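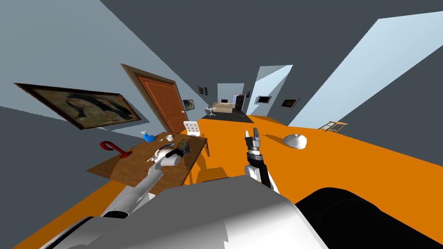 Tutorials / Simulation track

Recording a tabletop pick in the simulator

This page covers the second assignment of the manipulation course. Each student pair records a set of teleoperated picks with the two-arm robot and submits the log. Install Flideo and finish the first assignment before you start.

1. Load the room

Open the room file and set the random seed to 2758. Every pair uses the same seed, so the graders can replay your log. Check that the head view covers the tabletop and both grippers.

2. Approach with the left arm

Bring the left gripper over the table from above. Stop short of the object and let the joint readings settle. Lower the speed scale before going further — the default is too fast for small tableware.

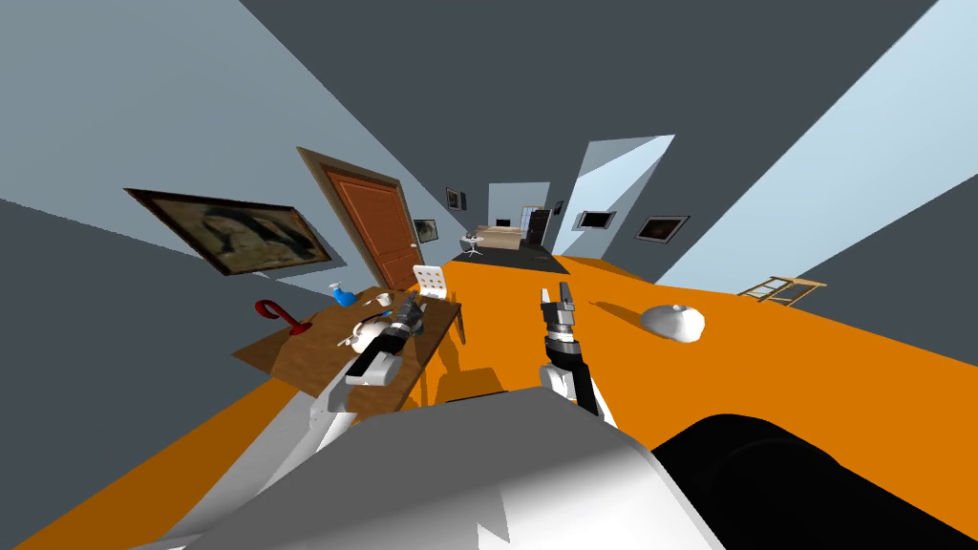

Left gripper above the tabletop near the teapot, right gripper open over the floor.

3. Park the right arm

The right arm is not used in this assignment. Hold it clear of the table with the fingers open. If it drifts, lock it in the Tamix panel and restart the episode. Do not edit the drift out of the log afterward. 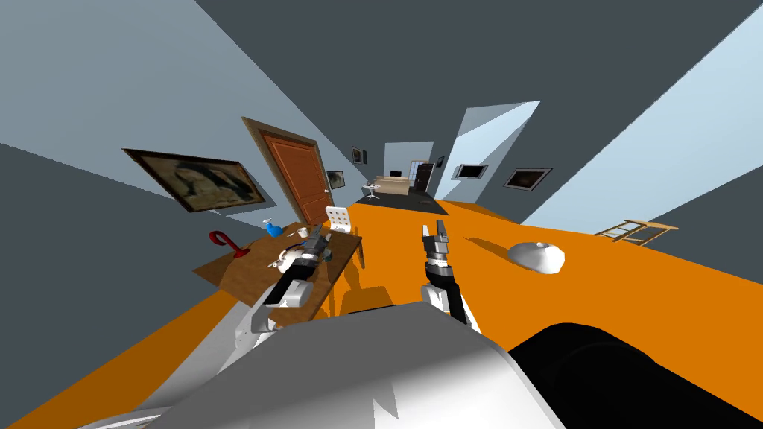

Locking also stops the right arm's joint commands from being written, and the checker expects that. A log with right-arm commands in it is returned ungraded.

4. Record

Press record, wait 2 seconds, then move. Keep each episode under 15 seconds. Nicanor Ochoa's script rejects anything longer. Name the files by pair number and episode number, with no spaces.

5. Check the wrist view
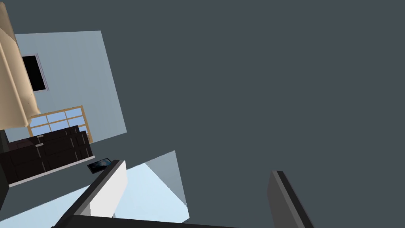
The wrist stream is saved separately and has to be reviewed before you submit. Step through it and confirm that both fingers stay in view. With the gripper open and turned away from the furniture, most of the picture can be flat dark gray, with the window and cabinet pushed to the left. Tag such stretches "no target" in the Yeon viewer and leave them in the file.

6. Submit

Upload the log, the wrist stream and the tag file to the course folder. Questions about tags go to Nhung Lý. Log format errors are listed under code 101 in the checker output.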